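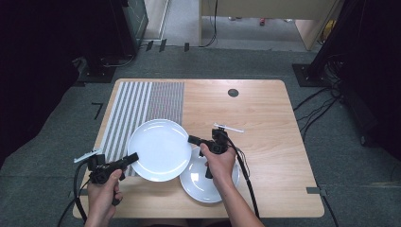 Cường Trình says the Bamance reissue sounds flat and I should've kept my old CD. Cường, I love you, but no!

I've had it on since breakfast. Side two is where the Khổng organ part finally comes through – you can hear the pedals creak. 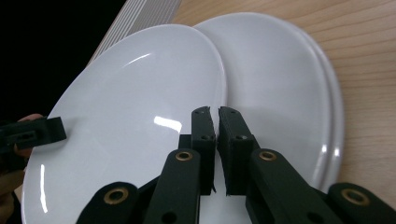

Three white plates, on edge.

They cut it live at Clomton in November, 32 minutes, hardly any overdubs. The old CD buried the bass completely.
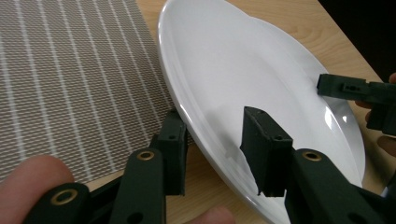

Oval plate and the striped placemat.

Anyway, they're playing Wotcombe and I got two tickets at 50 bucks each. Cường, one's yours if you take back "flat" – doors at 7.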